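Week 6 notes: The fault that kept a green light on

Please read these before Friday's lab, and bring your own log sheets with you, because we'll be filling in the last two columns together.

Last time I promised you a real failure to chew on, and the Joluvport cloth-folding sessions are the nicest one I know (nice for us, I mean, not for the people who had to do them over!). The team recorded 800 folds with a pair of handheld grippers, and when the data reached training, 452 of them had to be thrown out. The jaw position in those runs had frozen partway through, while everything else went on recording happily.

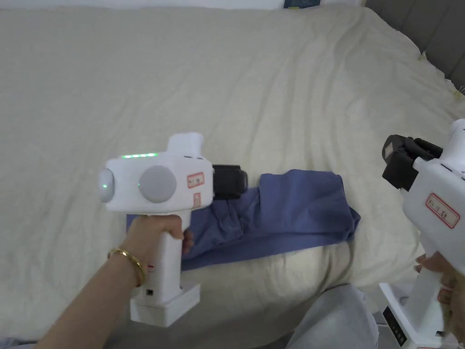
Now, the cause was a small one, as these things so often are. A jaw encoder cable had worked itself a little loose inside the housing, and the software, on losing the signal, simply repeated the last good value. The status light only told the operator that the unit had power and was recording. It had never been wired to know anything about the jaw, though I think any of us would have trusted it.

So do spend some time with these before we meet:

- Which check would have caught the frozen value on the first bad run?
- Should a lost signal stop the recording, or only flag it? (Think of the person who has been folding cloth all afternoon.)
- Fault report, page 69: what does the author mean by "stale"?

The Bataineh chapter is worth a slow read too, especially section 2.

Related handouts
Week 5: Reading a fault log
Preltasov case: the stop button that didn't
Nastham worksheet: sensor dropouts
Lab safety sheet, May 2020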